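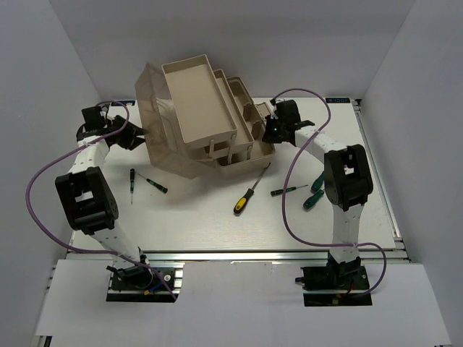
Tondix is our two-arm workcell for people doing research on long tabletop jobs, and this page covers the cell plus the training method we ship with it. The method is called Histus. Short version — the policy gets a running record of what each arm was last doing, and it uses that record to decide which arm moves next. Our standard bench task is a folding toolbox. Trays that swing out on hinge links, a see-through lid on the far left, a deep bottom compartment on the right, and six screwdrivers out on the table in front of and beside it. One gripper at the lid edge, the other against the right side of the bottom compartment. Hard task. Big articulated object that moves when you touch it, then thin little precision drivers that don't want to be picked up.

Why we built it

Single-arm policies do fine on pick and place. Put two arms on one object and they start to fight. One holds, the other pulls, the box walks across the table. We saw it over and over in the Chiba lab. Most fixes we tried were just more demos, and more demos helped less then we hoped.

What Histus does

- Keeps a short history per arm (gripper state, wrist pose, last contact)
- Predicts a role for each arm before it predicts motion: hold, move, wait
- Roles can switch mid-task, no hand-written script
- Runs off the wrist modules and one fixed overhead view

The role step is the whole trick. Everything else is a fairly ordinary imitation policy and you can swap in your own.

Results so far

Trained on 222 demonstrations of the toolbox task, all collected on one cell. Tested over 43 trials with start positions we had not used in training. With the role step on, 30 trials finished start to end. Same network, same data, role step off: 18. Most of the gap is in the tray stage, where both arms need to be on the box together. Screwdriver picking on its own was close to a tie.

Known failures:
- Small precision drivers lying near the box. Gripper tips hit the tray rim first.
- Lid. Translucent plastic is bad for depth, the arm sometimes closes short of the edge.
- Cable drape. If it's too tight over the forearm the wrist pose drifts, so leave a generous loop.

We have not tried it on soft goods. Don't ask yet.

What's in the cell

- Two arms, white links, black elbow and wrist sections
- Two black grippers, wrist module on each
- White work table, grey walls on three sides
- Front and side rails
- Lustulix recording software, one seat
- Histus training code and the toolbox checkpoint

Toolbox and screwdrivers not included. Any folding box of similar layout should be ok but expect to collect some new demos. The checkpoint does not transfer well to boxes with metal trays, we checked.

Setup notes

Bolt the bases first, then the table. Run the Lustulix calibration with the table clear. Keep the side walls on even if they seem in the way — taking them off changes the background and the numbers drop. Recalibrate after any move, even a small one.

Ordering and support

Built to order. Labs only at the moment, no resellers. Tell us your floor space and what object you want to start on. Technical questions on the method go to Kazuhiro Sakai, sales questions to the main desk please, he gets to many of those.

Code updates are free for the life of the cell. Next checkpoint is planned for December and adds a drawer task. Raw logs from all the trials above are availible on request, failures included.

Page updated March 21, 2021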